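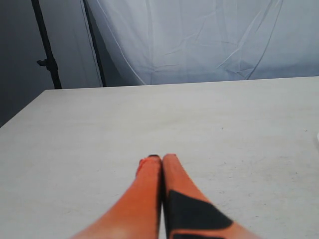

How often should the safe-working checks be done on a Varnen arm?
Do them at the start of every shift, and again whenever the fingers, the table or the person at the controls has changed. The full set takes 11 minutes once you know it, and a little longer the first few times.

Section 4: Good practice before and during a run

Welcome to the part of the guide we most enjoyed writing! Sections 2 and 3 got your Varnen bolted down and talking to the Toster controller. Now you get to run it well, and good habits picked up in the first week tend to stay for years. Please read the whole section once before you touch anything, then keep it open beside you as you go.

Last revised: Friday, June 19, 2020

4.1 Marking out the work area

1. Switch the Toster key to HOLD and take the key out. It stays in your pocket until step 6.
2. Stretch the arm by hand to its furthest point in each direction and mark the floor with tape below it.
3. Add the clearance strip from the fitting sheet outside that line. With the standard Varnen column the strip is 408 mm wide on all sides.
4. Move every chair, bag and trailing lead out of the taped area. Stands and poles that have to stay near the table need their clamps done up tight and their feet weighted.
5. Walk the tape line once with a colleague. A second pair of eyes is brilliant at spotting the lead you have stopped noticing.
6. Put the key back and turn it to READY.

Note: If you hang cloth behind the table, fix it at the bottom as well as the top. Loose cloth can be drawn towards a moving arm by a fan or an open door.

CAUTION: Tape shows people where the edge is. It does not stop the arm, and it does not stop a visitor. If people who haven't been trained can walk into the room, you need a fixed guard or a light curtain as well, and your own risk assessment must say which.

4.2 Looking after the fingers

The fingers do the delicate work and they deserve five minutes of your time. Worn ones grip unevenly, and an uneven grip is the usual cause of dropped parts.

1. Send the arm to its rest position from the Loner hand control.
2. Close the fingers with nothing between them. The tips should come together evenly, with one no higher than the other.
3. Turn the key to HOLD, take it out, and run a gloved fingertip along the outer edge of each finger. Light scuffing is fine. A split, a lifted layer or a soft spot means the finger comes off.
4. Check that any tip covers and grip pads are firmly stuck down at their corners.
5. Wipe both fingers with a dry lint-free cloth. Solvents make the pads swell, so keep them well away.
6. Write the result in the log, including "no fault found". Those dull entries are wonderful to have when something does go wrong.

Change the fingers in pairs after 2,000 grips, or sooner if step 3 says so. Never match an old finger with a new one, even if the old one looks perfect.

Note: The Toster grip counter does not reset itself. After fitting a new pair, go to Tools > Fingers > New pair and hold the button until it beeps twice.

4.3 First movement of the day

1. Clear the table of anything the job doesn't need. Small bits count too: a crumb of plastic under a part can tip it enough to spoil the grip.
2. Say "arm moving" out loud. Yes, even when you are on your own. It feels silly for a day and then you can't imagine skipping it.
3. With the Loner in your hand and your thumb resting on the stop button, run the job at slow speed from beginning to end.
4. Press stop once during that slow run. The arm must halt and stay halted until you release the button and press START.
5. If all is well, move up to working speed.

CAUTION: If the arm drifts, creeps or restarts by itself after step 4, cut the power at the wall, hang the red tag on the plug and do not use the arm again until it has been repaired and tested.

4.4 Who may run the arm

Anyone who has finished the Millet training cards and been signed off at your site. Cards issued before August should be swapped for the current set, which has a much better page on reaching in for dropped parts (key out first, every time!).

One person holds the Loner and that person is in charge of the arm. To hand over, stop the arm, pass the control across, and have the new holder repeat "I have the arm" before anything moves.

Continue to Section 5: Teaching your first pick.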